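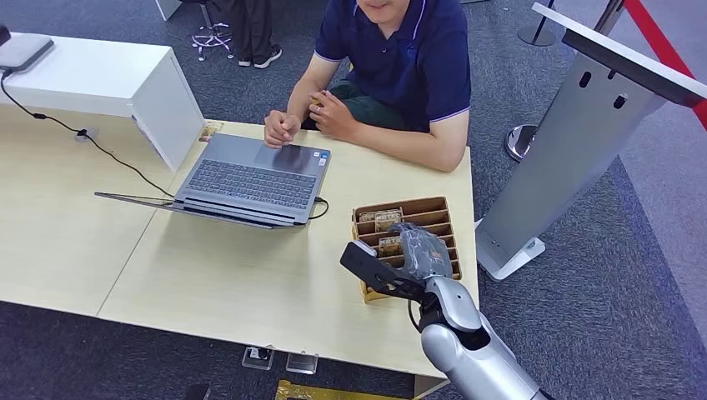 Loubna Shehata wrote after the October talk that she had given up on slotted boxes altogether, and that a shoebox with paper dividers held her cards just as well and cost nothing. Read her message out first. Ask for a show of hands, shoebox or slots.

My answer: a shoebox is fine for storing. Sorting is a different job. With slots you can put a card down in its group with one hand and keep the other near the keyboard. Cardboard will do. Point to the corrugated one by the laptop, rows of narrow compartments, slanted so you look down into them.

Next, the table. Laptop in the middle, box to one side, cards one at a time. Lid can go right back if you type without looking up much. Mention the cable clip. Mine is stuck down partway along the cord. Before I had one I pulled a whole row of the Umberg set onto the floor.

Slow down here.

The list. Columns I use: set, number, condition, slot. Skip price. Chaimae Metwally keeps price and updates it every month, so send people to her in the break if they want to argue.

Worked case, the Feston box. 389 cards when I got it, in no order. Took me 7 evenings. First pass by set only, second pass by number. Do not try to do both passes together. 2 cards I still can't place, bring them and hand them round in sleeves.

Damaged cards: separate slot at the end of the last row, type "check" in the condition column, carry on. Don't stop to look each one up.

Khadija Benkirane may ask about scanning. Short answer, I don't scan until the list is finished. Long answer in the handout, page 2.

If time is short, drop the part on Morsy sleeves and go to questions.

Close with the next meeting, same room. Radwa has the key. Handouts on the chair by the door.

Notes last changed 25/02/2018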